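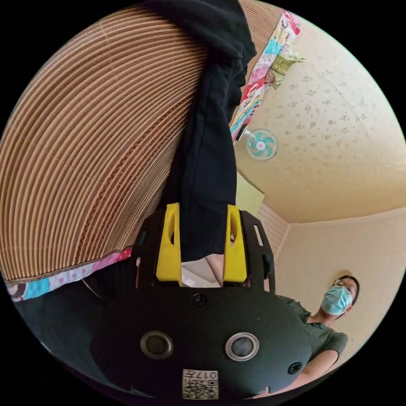 第三步：夹住布料，开始录一条

前两步把夹爪充好电、把桌面收拾妥当之后，终于可以动手录了。很多新来的朋友到这儿会有点紧张，总觉得要像机器那样一板一眼地动。别紧张，您平时怎么拿衣服，就怎么拿，只是手换成了两片黄色的指头而已。

先说握法。手腕放松，手柄贴住掌心，食指轻轻搭在扳机上。靠近布料的时候慢一点，让两片指头一左一右跨在布的两边，再合拢。深色的布尤其要留神，黑衣服在画面里容易糊成一团，褶子看不清，所以我习惯先用另一只手把它抖一抖，让边缘露出来，再按录制键（抖的这一下不要录进去）。

夹多深合适呢？我的经验是让布吃进指头的前半截。夹得太浅，一提就滑；夹得太深，放下的时候布会挂在指头上，您就得甩，一甩这条就废了。Amerley Ansah刚来那阵子总爱夹得很深，后来她在桌角放了一块旧毛巾，每天开工前先夹放5次找手感，现在她录的布料是我们组里最干净的。这个办法我推荐给每一位。

夹住以后，请停一小会儿，心里默念一声“好”，再往上提。这一停看着多余，对训练却很有用：模型要学会分辨“已经夹住了”和“还在合拢”，中间没有停顿，它就很难分得清。提起来以后匀速移到目标位置，放低，松开，手退回起点，按键结束。整个过程中眼睛看着指尖就好，不用去看镜头。

第四步：换着花样来

同一件衣服、同一个姿势录上200条，学出来的东西也只认得那一种摆法。所以每录完5条，请您至少换一样：衣服换个方向，堆得高一点或者摊得平一点，人站到桌子另一侧，都可以。背景也不必特意清得光秃秃的，纸板、花布、家里本来有的东西，留着就好，Kyei这个项目要的就是普通屋子的样子。

不过有两样请不要在一组里中途改：一是灯，开着就一直开着；二是夹爪上的标签，请不要撕、不要贴胶带，导入数据时我们要靠编号把录像和设备对上。

第五步：什么样的要重录

下面这些情况，请在Stikdale里把这条标成“作废”，不用删，标了就行：

镜头被袖子或头发挡住了大半。
布掉了，又用另一只手去捡。
扳机没松到底，指头上还挂着布。
录到一半跟旁边的人说话，手停在半空很久。

夹空了一次、马上调整好又夹住的，请千万留下！我知道大家都爱漂亮，总想把失手的那条藏起来，可是这种“没夹着，再来一次”的动作特别宝贵。Boris Shehu去年11月整理数据的时候，专门把这类录像挑出来单独放了一个文件夹，到现在我们训练时还在用。

第六步：休息和上传

手持的东西看着不重，举久了手腕是会酸的。一组录13条，录完就放下来，喝口水，转转手腕，再录下一组。动作一累就会变快变糙，自己往往察觉不到，回头看录像才发现。

上传放在收工前做，夹爪接上线，选“全部导入”，等进度条走完再拔。网慢的话会等得久一点，趁这时候把当天换过的衣物写进备注里，写“黑色软布，有褶”这样的短句就够了，不必写品牌尺码。

每周二下午2点Ewurabena Owusu会在线看大家的录像，有拿不准的，把条目编号发给她，她会一条一条陪您看。我第一次找她的时候带了满满一页问题，心里挺不好意思的，结果她比我还有兴致，聊到最后我们俩都忘了时间。

下一页讲叠衣服，会用到两只夹爪，请先把单手的录顺了再往下看。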